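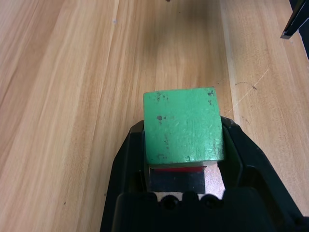
Taltau Toy Library
Frequently Asked Questions

How do I join?
Fill out the form at the front desk or send it in by mail. You will need a photo ID and something that shows your current address. Cards are ready the same day if you come in before 4 p.m.

Do I have to live in Taltau?
No. Families from Ibarra can join on the same terms. If you live farther out, ask at the desk about a visitor card, which is good for one season.

How many toys can I take home?
Each card covers 16 items at a time. A boxed set counts as one item, and so does a bag of blocks. Ride-on toys are limited to one per family.

How long can I keep them?
Four weeks. You can renew twice unless another family has put a hold on the item. Renewals can be done by phone at extension 2488.

What if a piece goes missing?
Tell us when you return the set. We keep a bin of spare parts and can often match what was lost. If we can't, there is a charge of $2 for a small part. Game pieces that turn up later can be dropped in the return slot in an envelope with the name of the game on it.

Will I be charged for scratches or chipped paint?
Not for ordinary wear. Painted wooden blocks get scuffed, and ours show it. We pull a toy from the shelves if it has splinters, sharp edges or flaking paint.

How are the toys cleaned?
Plastic toys are washed in warm soapy water. Wooden ones are wiped with a damp cloth and left to air dry. Please don't soak wooden toys at home or put them in the dishwasher. Puppets and dress-up clothes go through the laundry after every loan.

Do you take donations?
Yes, if the toy is complete and in working order. We can't accept stuffed animals, car seats or cribs. Large donations should be arranged ahead of time with Shaohua Meng.

Can I search the collection from home?
The catalog runs on Trastevex and lists all 2000 items. Log in with your card number. New arrivals are added at the end of each month, so something you saw on the shelf may not show up yet.

Can schools and day cares borrow?
Group cards are available for licensed programs. The loan period is six weeks and one staff member has to sign for everything. Contact Sihan Su for the group form.

When are you closed?
We close for two weeks in January for inventory. Nothing is due during that time and the return slot stays open.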